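Reading time: 2 minutes

Report to the Foltach small projects fund, 6/4/23
From Amarachi Omoregie, for the Grunham shared workshop

You asked for progress, and there is some. Both arms are bolted down and, after a bad fortnight, on speaking terms with the same computer. The left one used to stop dead whenever the right one moved. Sofia Stergiou traced that to a power supply I had described in my last report as "a bargain".

Of the 369 pounds in this round, 300 went on motors and the new supply. I would like to keep the rest for spare finger pads, as we get through them faster than the plan allowed.

The job we promised you was putting a small thing into a basket. We have had 26 full runs without anyone reaching for the stop button, against a target of 5, though I should admit that I set the target. Picking up is still the weak part. Lempi Mäkelä has rewritten the grip routine twice and is now politely blaming the wrist mounts, which I built.

The wrist views are much sharper near the weave than at the fingers. Orvokki Rissanen wants that sorted before July and has offered to do it herself, so it may well happen.
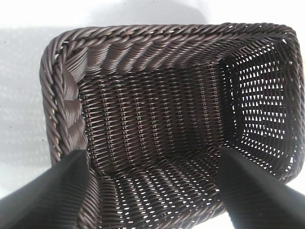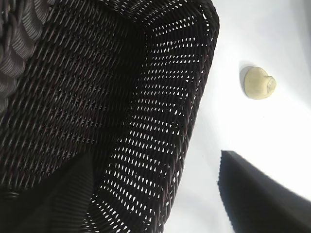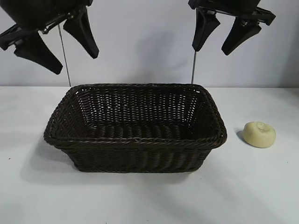 Grunham bench: the basket from the wrist (first two) and with both grippers over the table (last).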